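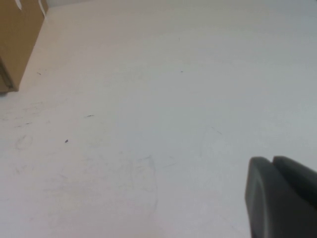

Brollar two-finger gripper, fingers closed, over the white work table. Cardboard box at upper left.

Brollar Wrist Kit for Mitano arms

Status: sold with a restriction. Read the fault notice before you order.

The kit is a two-finger gripper with dark gray fingertips, a small wrist camera and one cable that carries power and signal for both. It bolts to the Mitano flange without an adapter. Brollar says it suits "unattended light handling." We don't list it that way, and the fault notice says why.

Fault notice: false grip signal

In February a unit on our bench at Trirnstead closed on nothing and reported a part in hand. The arm went through the whole move, opened over the drop point and logged a good cycle. It did this 30 times before the shift lead stopped it. The controller showed no alarm at any point.

Brollar's first answer was dirt on the fingertips. We cleaned them and the fault came back the same Saturday. The second answer was a firmware update, version 3, which is said to fix the grip check. Maybe it does. The release note is one line long and gives no test results, and we have asked for them twice.

What we think is going on: the grip check reads motor current, and when the fingers press against each other the current looks a lot like a thin part. Brollar has not agreed with this. It has not offered another explanation either.

Until we see proof

- Do not use the grip signal as a safety input or as the only check on a pick.
- Set a minimum finger gap in the Mitano controller. Anything under 2 mm should count as a miss.
- Add a separate part sensor at the drop point. The Barros beam sensor fits the same bracket.
- Stop the arm and lock out power before reaching in, even if the screen says idle.

The camera is fine for checking position. We would not trust it to confirm a grip on a pale table with pale parts.

In the box: gripper, camera, cable, 2 spare fingertips, bolts. The part sensor is sold separately - we think it should be included, and have told Brollar so.

Returns on this kit are open to anyone who bought it for unattended work.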